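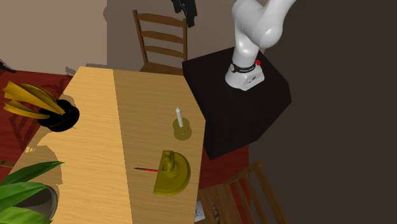
4.2 Collection of demonstrations

Demonstrations were collected by remote control in the Jaltent simulator. The operator holds a six-axis hand controller, and motion of the controller is mapped to motion of the gripper in the base coordinates of the arm. Orientation is mapped separately and may be locked with a foot pedal. Each tabletop layout was checked for reach before it was admitted to the study. The arm is mounted on a pedestal at the corner of the table, so that the candle holder stands close to the base while the leaves of the potted plants reach toward the far side. Operators therefore worked with a folded arm for some targets and an extended arm for others, and the two conditions are reported separately in Section 5. Chairs were retained as collision bodies in all layouts. Contact with a chair ended the episode.

Four operators took part. None had used the hand controller before the study. Each completed a practice block of fixed length, during which no data were stored, and then recorded demonstrations in sessions separated by a rest period. The operator was given the name of the target object on the screen and started the recording by closing a switch on the controller. An episode ended when the operator released the switch, when a collision was detected, or when the time limit was reached.

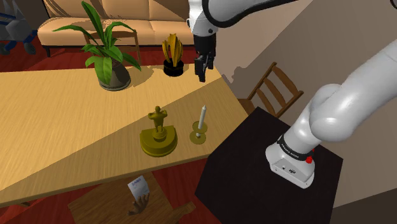
Figure 2. Room view of the tabletop layout, with the gripper empty and pointing downward over the far right corner of the table.

The room view was available to the operator at all times. It gives the position of the gripper relative to the candlestick, the statue and the plants, but depth along the viewing direction is difficult to judge from it. In the practice block, operators tended to lower the gripper too early and correct the error afterward with small sideways motions. These corrections are present in the recorded data as well, and we chose to keep them. Removing them by hand would have required a rule for what counts as a correction, and our attempts to write such a rule gave different results for different operators. A second view, fixed relative to the gripper, was shown beside the first during the final part of the approach.
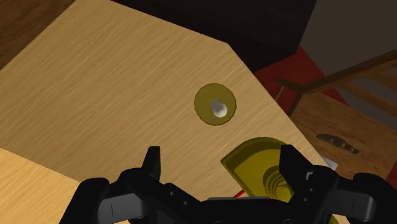

Jonas Mösli
Sombatkul Laboratory for Remote Manipulation
Revised 8 Jun 2025

4.3 Gripper view and filtering

In the gripper view both fingers remain visible along the lower part of the image, and the operator aligns the space between them with the target. Overlap is the main difficulty. The right finger can cover part of a large object, such as the yellow fan-shaped piece, while a small disc on bare wood stays in clear sight. Operators were permitted to back away and approach again without ending the episode.

A total of 489 demonstrations were recorded. Episodes that ended in a collision or reached the time limit were removed, as were those in which the controller lost tracking. From the remainder, 400 were selected at random for training, and the others were held out. All episodes were stored in the Prodovel format at the control rate of the arm, with joint positions, gripper opening and both views. The Bulura replay tool was then used to run every stored episode again from its initial state, and the final object poses were compared with the recorded ones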